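文具セット詰めスタッフ募集(短期・未経験可)

Noltach文具センターでは、新学期向け筆記具セットの詰め合わせを担当するスタッフを募集します。期間は2月の1か月間、募集人数は12名です。

仕事内容
学校ごとの注文票を見ながら、ペンケースに鉛筆、ペン、蛍光ペン、はさみなどを入れ、ふたを閉めて箱に収めます。今期の予定数は3,258セットです。品目は学校によって違うため、票の確認が作業の中心になります。座り作業と立ち作業は半日ごとに交代します。重い箱の積み下ろしは倉庫係が行います。

勤務時間
9時から16時まで(休憩60分)。週3日から相談できます。午前のみの勤務は若干名です。

勤務地
Zovov通り倉庫2階、作業室B。駐輪場あり。車通勤は事前に申し出てください。

応募条件
18歳以上の方。注文票は日本語です。色の名前で品目を指定する欄があるので、見分けに不安のある方は面接時にご相談ください。品番併記の票を用意します。

持ち物
上履き、飲み物。エプロンは貸与します。爪の長い方は手袋を使ってください。

ペンケースは左右に開いて平らに置き、筆記具は向きをそろえて片側にまとめます。鉛筆は削った状態で入れます。初日に1時間の練習があります。

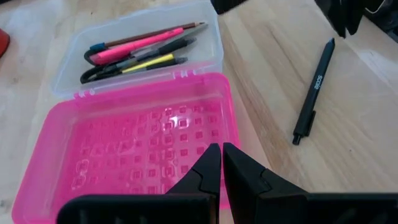
Raluca Nistorからは、最初の2日は蛍光ペンの色を票と見比べるのに時間がかかったが、3日目からは手が覚えた、はさみは先に入れたほうがふたが閉まりやすい、との感想が届いています。入れる順番は各自のやりやすい方法でかまいません。

応募方法
氏名、連絡先、勤務できる曜日を書いて、受付窓口のBratuまで郵送または持参してください。履歴書は面接の際にお持ちください。締切は2019-09-24必着。面接は10分程度で、結果は全員に郵便でお知らせします。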